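3.2 Cell Setup and Gripper Maintenance

The cell is built on a two-arm robot that works at a white table with a matte top. Each arm carries a two-finger gripper. A glass-fronted shelving unit stands behind the table and is used in the stocking tasks of Section 5; it plays no part in the cloth work reported in this section. The table stays in the same place for both task families, so that one calibration of the arms serves for all trials.

Cloth handling puts more demand on the fingers than the rigid goods do. The fingers must press a single layer against the tabletop without driving the wrist into its force limit, and they must close squarely enough that the fabric does not slide out along one side. In early runs with the factory settings, nearly all lost grasps on the left arm could be traced to finger alignment or to cable drag. The layout used for the remaining trials is shown in Figure 4.
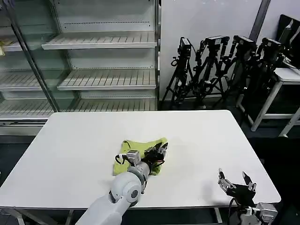
Figure 4. Left arm pinching a yellow-green cloth against the tabletop, with the right gripper open and idle at the front of the table.

Cable routing was the first item to be changed. A cable pulled tight across the wrist adds a small side load that the controller reads as contact. We therefore leave enough slack for the full range of wrist rotation and check it by turning the joint slowly to both ends of its travel. If the cable tightens at either end, it is released and refitted before the arm is enabled.

Finger alignment is checked every 100 grasps. The operator closes the gripper on a flat gauge, reads the gap at the tips, and loosens the finger screws if the gap exceeds the limit set in the Gurnano service sheet. The screws are then tightened in 2 passes, and the zero position is stored again in the Skornis controller. Finger surfaces are wiped with a dry cloth at the same interval. Solvent is avoided, as it left a film that changed the grip for the next several trials.

The idle arm is parked with its jaws open. Parking with the jaws closed caused a slow drift in the stored zero, first noted by Urquijo during the August runs and later confirmed by Vallejo on the second arm. After any finger change, 5 test grasps are made on a spare cloth, and trials resume only if all of them hold.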